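Dustpan and brush

A dustpan and brush is a pair of hand tools used to gather small waste from a floor or bench and carry it to a bin. The brush may also be called a hand broom, bannister brush or counter brush, and in parts of Australia the pair is known simply as a "brush and pan". The two are usually sold together in matching colours.

Design

The pan is a shallow scoop with an open front edge, walls on the remaining sides and a handle at the rear. Household pans are mostly moulded plastic, although steel is still common in workshops and around fireplaces. A slot or hole near the end of the handle lets the pan hang from a hook. On many sets the brush clips into the handle or under the pan for storage.
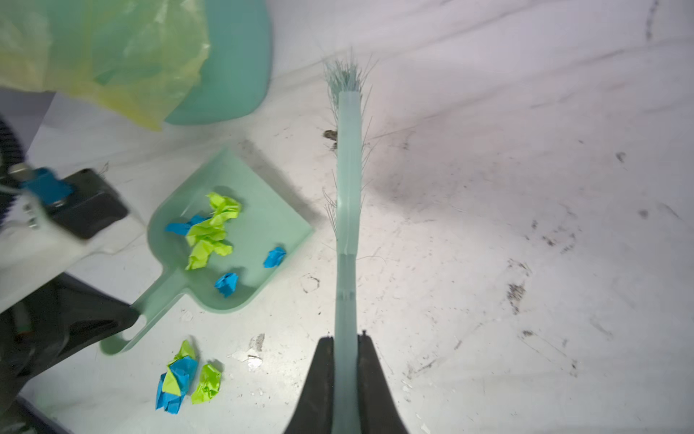

Mint-green hand brush and dustpan with crumpled paper, beside a lined bin.

Bristles are synthetic in most cheaper brushes and horsehair or coir in dearer ones. Soft bristles suit flour, ash and fine dust. Stiffer ones are better for grit and wood shavings, but they flick light material past the pan. Bristles that have splayed with wear leave a line of dust at the lip and are a common reason for replacing the brush.

Use

The pan is held flat with its front edge against the floor, and the waste is drawn in with short strokes. It is then moved back a little and the stroke repeated until the remaining line of dust is gone — a damp cloth will pick up whatever is left. Crumpled paper and other bulky scraps fill a pan quickly and roll out if it is tipped forward, so larger pieces are often picked up by hand first.

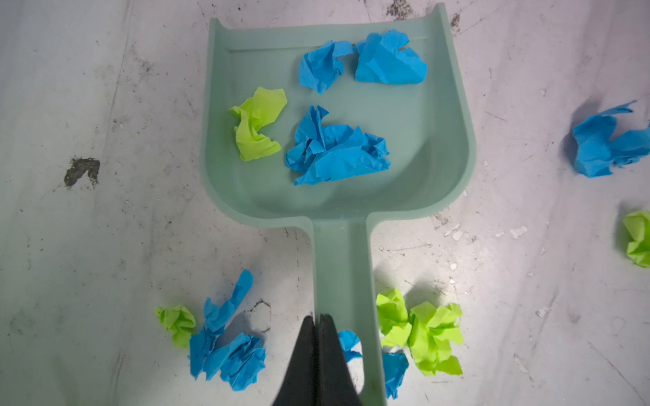

Emptying is done over a lined bin, with the pan lowered below the rim before it is tilted. A tap on the inside of the bin loosens anything caught in the corners. Pans used in kitchens are washed in warm soapy water and left to dry before the brush is clipped back in.

Variants

Long-handled or lobby pans have an upright handle and are used standing, mainly in shops and theatres. The Welmont pattern has a rubber lip along the front edge, while the Salian is a narrow bench set with a pan 90 mm wide. Ameo sets have a comb moulded into the back wall for clearing hair from the bristles.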